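Troka Streaming Box, Second Version: Review

Print | E-mail

September 19, 2019
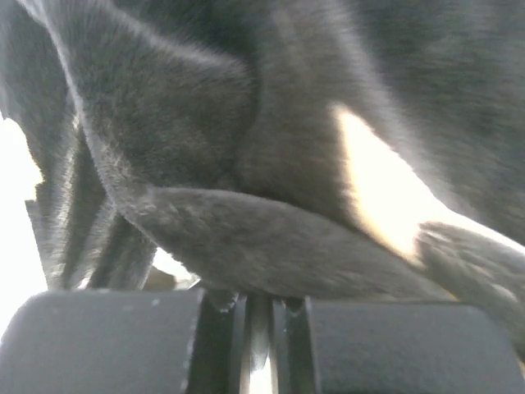 Palesa Nkuna writes that her Troka drops to standard definition every evening, even on a wired connection. Mine did the same until the 6.6 update. Since then it has held full resolution through six episodes of Dosier in a row.

Setup takes six minutes. The home screen lists nearly 200 channels, and the order can't be changed. Search covers film titles and cast but skips anything in the Hlongwane catalog, so those have to be opened in their own app. Subtitles lag slightly after a pause. The remote has no mute button.

Picture: good. Sound: good. Menus: slow.

Print | E-mail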